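Subject: Re: two-finger vs. three-finger on flat stock, and head camera question
From: Nii Ofori
To: grippers list

On Sunday, Lavoie wrote:

> We have the Drundano parallel gripper and the Plevex three-finger on
> loan until December and I need to recommend one. The parts are flat
> and light, mostly card and thin sheet. My numbers so far favor the
> three-finger, but I only ran it on parts that were already lying
> apart from each other. Has anyone compared the two on loose pieces
> that overlap or have curled edges? Also, does anyone run a head
> camera without a wrist camera for this? Our controller has one spare
> video input and I would like to keep it that way.

We did this comparison last month, on the same two grippers, with a Finitach controller. Details below, then the camera answer.

Task: pick one piece of plain brown cardboard off a countertop and place it upright in a clear plastic storage box with the lid off. We ran 234 attempts in total, split evenly between the grippers. The pieces were cut by hand, so no two are the same size, and several have a fold or a bent corner. We did not flatten them. The arm, the speed limits and the approach height stayed the same for both grippers. The only thing changed between blocks was the tool and its offset.

Over all attempts, 146 ended with the piece standing in the box. The split was 79 for the Drundano and 67 for the Plevex. I would not put much weight on the total, as the mix of piece shapes was not controlled well enough. The failure types are more useful.

The Drundano fails on pieces that lie fully flat. The fingertips are 3 mm thick at the end and will not go under an edge that is touching the counter. It either pushes the piece away or presses down until the force limit trips. If any edge is raised, it does well. We later fitted a thin steel lip to one finger and the flat pieces became possible, but that was after the counted runs and I have no proper numbers for it.

The Plevex can drag a flat piece toward itself with the two outer fingers and catch the edge with the third. That works on card. Its problem is placement. The piece is held at three points that are not in one plane, so it bows, and a bowed piece does not go into the box at the angle the planner expects. Most of the Plevex failures happened over the box with the piece already in the hand.

On overlapping pieces both were poor. The Plevex picked up two pieces more often than the Drundano did. Neither one gives a force reading fine enough to tell one piece of card from two, so the controller reported those as good grasps. If you only look at the controller log you will count them as successes. We went back through the video for all of them.
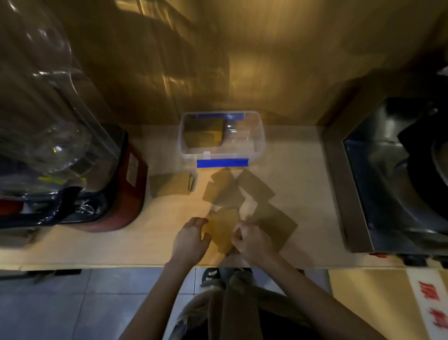
For a baseline we had people do the same task by hand wearing the head camera, at the same counter. I recommend doing this before you tune anything. The main thing we learned is how much of the human grasp depends on the second hand. People steady the piece or slide it with one hand and pinch with the other. A single arm has nothing to push against, which is why flat pieces travel across the counter when the finger arrives. We put a strip of rubber matting down for a short test and the parallel gripper improved at once. If your process allows a high-friction surface, try that before you pay for a different hand.

Now the camera. Head camera alone is workable but you need to plan for three things.

First, occlusion. From above and behind, the hand covers the grasp point at the moment you want to see it. We handled it by fixing the grasp pose before the last 20 mm and closing without visual correction. That is acceptable for card. It would not be for anything that rolls.

Second, the clear box. Our depth camera returned almost nothing useful on the side walls, and at some angles it reported the wall behind the counter instead. We gave up on detecting the box from depth and located it by the colored strips along the front and back rims, from the color image. That held up well. If your bins are clear and have no colored parts, put tape on the rim.

Third, reflections. The panel behind our counter is glossy and throws bright streaks into the upper half of the image. Auto exposure reacted to them and the card went dark. Fixed exposure solved it. We also mask everything above the back edge of the counter before segmentation, along with the appliances at either side, one of which has a large clear cover that kept producing false edges.

A wrist camera would remove the first problem and do little for the other two. We tried one for a day on the Drundano. The mount added enough bulk that the wrist touched the rim of the box on the low placements, so we took it off again.

On the controller side, the Finitach runs both grippers but not equally well. The Drundano closes on a single position command and reports back within one cycle. The Plevex driver polls each finger in turn, and we measured delays of up to 12 cycles before all three reported closed. If you lift on a timer you will sometimes lift too early. Wait for the status bit. The older driver does not expose it, so check your version first.

For your case I would take the Drundano with modified fingertips, unless your parts have to come off a smooth surface fully flat and you can't change the surface. In that case the Plevex, with slower placement and some kind of edge guide on the box.

I can send the fingertip drawing and the exposure settings. I can't send the video yet. One question back: were your separated parts resting on the bare table or on a mat? If it was a mat, your three-finger result may not carry over to the line.

Nii

List archive | Contact the list owner | Copyright remains with the individual posters | Back to top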